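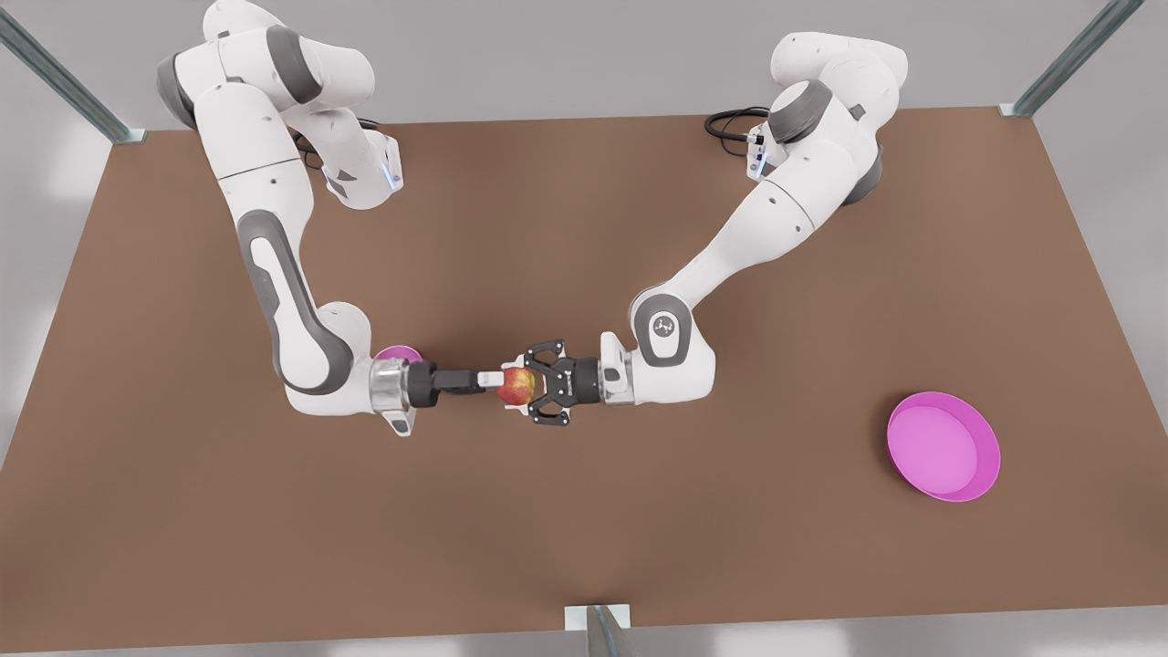
Grafted apple tree, only one branch fruits. Is the rest of it something else?

Asked Thu 25 July in Fruit Trees and Berries
Viewed 327 times

We bought this house in February, when everything in the yard was a stick. One of the sticks is an apple tree by the back fence, with a metal tag that says "Munstead" and nothing else. The seller told us it was a family tree with several kinds grafted on, and that it was "very generous." He also told us the gutters were new.

It is now summer and the tree has apples on exactly one branch. This is a low branch on the east side, and the apples are small, red on the sunny side and yellow underneath, maybe the size of a golf ball so far. The rest of the tree is a great deal of leaf. There is a thicket of straight shoots coming up from the base, very vigorous, with slightly smaller leaves, and these have climbed right up through the middle so it's hard to tell what belongs to what. The top has some long upright growth too. I saw blossom on the low branch in spring and a bit near the top, but the top never set anything.

What I'd like to know:

Have the other grafts died and been replaced by rootstock?
Can I cut the thicket out now or do I have to wait until winter?
Is there any point in keeping a tree like this, or is it a very slow way of growing a hedge?

Soil is clay. The tree is taller than me and I can't close both hands around the trunk. I've been watering it once a week with a hose and feeding it the lawn fertilizer, since that was in the shed.

3 answers

Answer 1 (accepted)

Stop with the lawn fertilizer first. It's mostly nitrogen, and you are paying a tree to grow leaves and then asking why it has leaves.

The shoots from the base are almost certainly suckers from the rootstock. Follow one down with your fingers. If it comes out of the root or out of the trunk below the graft union (a swelling or kink, usually within a foot of the soil on a tree sold for a yard), it's rootstock and you can take it out today. Scrape the dirt back and get it right where it joins. The young soft ones can be torn off with a sharp pull, which feels rude but leaves fewer buds behind than snipping. Older woody ones need a saw. If you cut them at ground level they will come back with friends.

The top is a different matter. On a multi-graft tree each kind joins the trunk at its own union, so look for a bump or a change in the bark near the base of each big limb. Anything growing from beyond that bump is the kind that was grafted there. Anything growing from the trunk between the bumps is whatever the trunk is. What usually happens is that one strong kind outgrows the others and sulks about fruiting because it's all going straight up. The weak one gets shaded out and quietly dies, and the previous owner goes on describing the tree as it was on the day he bought it.

So the top may be perfectly alive and simply not pollinated. If it flowered a week after the low branch was done, there was nothing for the bees to bring it. A late frost would do the same. You can't tell from one year.

What I'd do: suckers out now. Also now, take a few of the straight upright shoots off the top, no more than a quarter of them, on a dry day. Leave the real pruning for late winter. Next spring tie a bit of colored string on each limb the day it opens its first flower and write down the date. You'll know more from that than from any of us.

Small apples in July are normal, by the way. If they're crowded, thin each cluster to one or two. I know. Everyone hates doing it and the tree doesn't care.

Comment on answer 1: I pulled the dirt back and there's a kink about a hand's width up, with every one of the thicket shoots coming from under it. Half of them are out. The other half are thicker than my thumb and winning. — original poster

Comment on answer 1: Get a folding pruning saw. I've had a Kindel for years and left it out in the rain for most of them. Don't use the good kitchen one, whatever you tell yourself.

Answer 2

I had one like that and cut it down. Put in a plum. Never looked back. The plum died too but that was the dog.

Answer 3

Agree with most of the accepted answer, but I'd be slower about the top. Clay soil plus a year of lawn food means it will answer any summer cut with more growth, and you'll be out there again in three weeks. I would take the suckers and leave everything else alone until the leaves are off and you can see what you've got.

Two more things. Once a week with a hose could mean anything from a sprinkle to a flood. An established tree on clay doesn't want much in a normal summer. Push a long screwdriver into the ground under the outer branches, and if it goes in easily, put the hose away.

And I wouldn't trust the tag. Munstead is a name I know from lavender, so it could be left over from something planted underneath, or the seller found it in the same shed as the fertilizer. Take a few ripe apples to a fall fair with an identification table if there's one near you. They'll want to see at least two or three fruits from the same branch, picked ripe, with the stems on. Ours is at the Jostska grange hall, and last year they told me my prized heirloom was a seedling some bird had planted. I still make pie with it.

If one of the limbs does turn out to be dead above its graft, you can put a new kind on in spring. Grafting is easier than people who are good at it let on. Cut your scion wood in February while it's dormant, wrap it in damp paper in a bag, and keep it in the fridge away from the fruit drawer. Label the bag, or somebody will throw out your sticks.

Comment on answer 3: The lavender explains a lot. There's a gray woody lump at the bottom of the trunk that I've been mowing around. — original poster

Comment on answer 3: Stop mowing around it and see what it does. Also keep the mower off the bark, that's how a lot of these trees go.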